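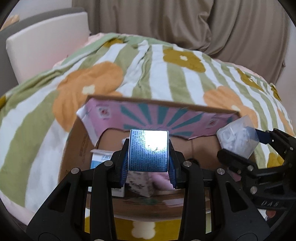

Reading the small print: what a label has to do
Speaker notes, Vimala Chowdary
Trundmont Public Library, evening talk, 7 p.m. start

Slide 1 - Title
Wait for the doors to close. Say hello, thank the library. Phones can stay on, people may want the magnifier later. Handouts are on the table by the entrance.

Slide 2 - Who I am
Eleven years laying out packaging text at Sutcliffe, mostly dry food and household goods. I never picked a color or drew a logo. My part was the back panel. Keep this under a minute.

Slide 3 - How much text there is
I went through my own kitchen cupboard before this talk and counted the words on one box of soup mix. It came to 153 on the back panel alone, in one language. Two languages and you are past 300, and the box is the same size.
Ask: who read a full label this week? Hands up. Then ask who read it before buying.

Slide 4 - Where the words come from
Four sources: legal, the recipe people, marketing, the printer. They do not send their text at the same time. Legal is usually last and usually longest.
Tell the Verby story here. Cracker box, six rounds of proofs, and the change in round six was one line about storage. That line pushed the ingredients into a narrower column and we had to reset the whole panel.

Slide 5 - Type size
Explain x-height: the height of a lowercase x, leave out the tall letters. Draw it on the flip chart, the slide is too small to show it.
Point out that two typefaces at the same point size can look very different. Show the two printed strips. Pass them around, left side of the room first.

Slide 6 - Columns
Short lines are easier to follow when type is tiny. Too short and you get hyphens everywhere. Long chemical names are the worst for this.
If someone asks about all capitals - slower for most people to read, and it takes more room.

Slide 7 - Color and shine
Dark text on a mid-tone background loses contrast fast. Gloss coating makes it worse under store lights, so tilt the pack. Matte costs more and scuffs in shipping. Narayanan Kurup ran the print trials at Clumodo and lent me the sample sheets. Thank him, he is in the second row.

Slide 8 - Testing with readers
We asked 70 shoppers to find the allergen line. Median time, then the slowest group. Numbers are on the handout, do not read them out.
Bold helped. A box around the line helped more.

Slide 9 - What to do at home
Good light from the side. Phone camera, zoom in after taking the picture.
Look for the allergen line first, then the date, then storage.
Write the opening date on the lid with a marker.

Slide 10 - Questions
Repeat each question for the back rows. Likely ones: recycling symbols, "best by" against "use by", why fold-out labels exist.
Stop at 8:15, the room has to be cleared by half past. Collect the strips and the sample sheets before people leave.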